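# Valside translucent bin, six months of picking up after ourselves

I bought the round one, in white, in March, and I've been meaning to write this up since the summer. 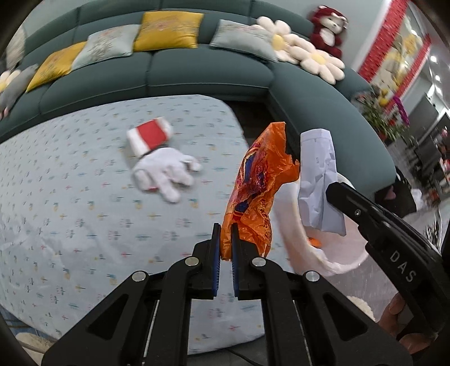
## What I was hoping for

Our living room is also the spare bedroom. There's a teal sectional that curves around most of the room, and in front of it a bed with a pale blue sheet on it whenever somebody is staying, or has stayed, or might stay. Stuff lands on that bed. Wrappers, receipts, single gloves, cartons that once had something in them. I wanted a container I could park next to it and fill in one pass, then carry off to the kitchen.

The Valside listing called it a "room reset bin," which is a lot of words for a plastic tub. I nearly passed on that alone. But the old wicker basket had started snagging sweaters, and the Valside was cheaper than replacing it with the same thing.

## The plastic

It's thinner than I expected. If you squeeze the sides with both hands, they give. The rim is curved, and that does most of the work of keeping the shape. I've dropped mine down the back steps once and it didn't crack, so I'll give it that, but I wouldn't stand on it and I wouldn't let a kid sit in it.

Translucent is the selling point according to the label. You can see what's inside, so you "never lose a thing." Well, sort of. You can see that there is a thing. A scrap of something orange at the bottom shows up fine through the side. A white sock in a white bin is a pale smudge, and I have thrown out one sock I didn't mean to. If they make it in a color I'd think about that instead, although then you lose the seeing-through part. Pick your problem.

It also shows dirt. Not terribly, but there's a gray ring near the base of mine that hasn't come off with dish soap.

## Does it change anything about tidying?

This is where I had my doubts, and I still have most of them.

The leaflet in the bottom wants you to sort. Paper in one pass, soft plastic in the next, fabric last. It says you can clear a room in six minutes this way. I tried it properly on three weekends. The first time I did beat the six minutes, and then I spent a good while longer in the kitchen separating what I'd thrown in, so I don't know what they think they're timing.

What I noticed:

- Crumpled paper is easy. It sits there and stays there.
- Crinkly snack bags and other thin plastic are a pain. They're light, they spring back open, and they'll ride up over the rim once the bin is more than half full. Twisting them first helps.
- Cartons should be flattened before they go in. One box standing on end takes up the room of everything else you were going to collect.
- Gloves, socks and anything fluffy should never share the bin with food wrappers. You'd think that was obvious. I've had to wash a perfectly clean glove twice.

None of that is the fault of the bin, exactly, but the leaflet talks as if the bin solved it. It's a tub. You still do the bending.

## Size

Mine is the middle one. It takes one evening's mess from the bed and the sofa, if that mess is mostly wrappers and paper. After a birthday it took three trips. Cushions will not go in, and I mention this only because the box had a drawing of a cushion going in. We keep four embroidered ones on the back of the sectional, two yellow and two a sort of pale grayish blue, and I couldn't get even one of them in without bending it in half. The flower-shaped ones with the yellow centers are no better. The gray stuffed mouse fits head first, but he lives on the sofa arm and doesn't need a bin.

So if you're buying it for toys, measure the toys.

## Compared with the others I've had

**Zukis folding basket.** We had this before the wicker. Fabric sides, wire hoop. It collapsed whenever you let go of it, and crumbs went into the seams for good. The Valside wins here with no trouble at all, you just rinse it.

**Raju tall bin.** My sister has one in her hallway and likes it. It's heavier and the sides don't flex. It's also too tall to use beside a bed, in my opinion, since you can't see over into it from the far side of the mattress. It would be my choice for a laundry corner.

**No bin at all, just a trash bag.** I did this for years. The bag falls over, you hold it open with one hand and pick up with the other, and you end up dropping half of it on the mat. The Valside does stay open by itself. I think that's the only reason I still use it.

## Price and the extras

I paid 218 for it at Brunusari, delivery included, and that was in a sale. The full set of three with lids was 700, and I'm glad I didn't. I bought a lid separately for 40 and I regret that too. It sits on top without clipping, so the first time you carry the bin with a full load the lid slides off. It now lives under a plant pot.

There's no handle, either - just the rim. With a full bin you're carrying it hugged to your chest. The pictures on the label show somebody holding it from one side with two fingers. I've tried that. The rim bends and the tub tips toward your leg.

## Complaints, in order

1. The lid. Don't.
2. No handles.
3. White on white, see sock above.
4. The sticker on the side took hot water, oil and a fingernail, and there's still a patch that picks up lint.
5. That leaflet.

## Who should get one

If you have one room doing two jobs and you already tidy it most evenings, it's a decent thing to have standing nearby. It's light, it rinses out, and it stays open. If you don't tidy the room now, you'll have an untidy room with a tub in it, and I say that as someone who had exactly that for most of April.

I'd buy it again at the sale price, without the lid. At full price I'd go to the hardware store and look at the buckets first.

Three stars out of five. It was going to be three and a half, but I've just been over to look at the lint patch again.

*Edit, 8 December 2019:* Somebody asked in the comments if it stacks. Two of them will, I checked in the store, but they jam together if you push down and it took me and the lady at the register to get them apart. Also the gray ring came off with baking soda, so ignore that part.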